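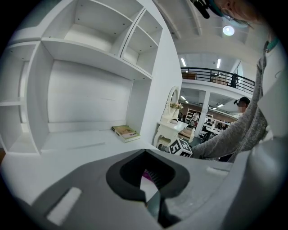 Zaugg

Furnishing a Small Room, session 3 handout
Thursday, March 1, 2018

Storage pieces first, then the vanity. Bring this sheet next week, we only got half way.

Shelving units
Look at the big white unit. Wide cubby up top, narrower one next to it split by a shelf, open side shelves, then the broad recess underneath. Four different kinds of space in one piece — each wants different stuff.
- Wide cubby: blankets, spare bedding. Light things up high.
- Narrow cubby: small boxes. Measure the opening, not the outside of the unit!!
- Recess: tall back panel, one long surface. Lamp, or a few things laid flat. The paperback there is fine, a stack of 25 is not.
- Holes in the side panels. Check yours at home before you drill new ones.

Vanity next to shelving
White on white works but the shapes fight a bit. Straight panels vs. curved legs and an oval mirror. Pick one to be the fancy piece. Flowers on the mirror frame (cream, pale pink) are enough decoration, leave the rest plain.
Leave 40 inches in front if a stool is going in. Less and you wont use it.

Exercise, 5 minutes
Sketch one wall of your own room. Mark what is used daily, weekly, hardly ever. Daily goes between hip and sholder height.

For next time
List of everything on your open shelves. Floor plans are due in May, paper only please — no phone pictures of paper.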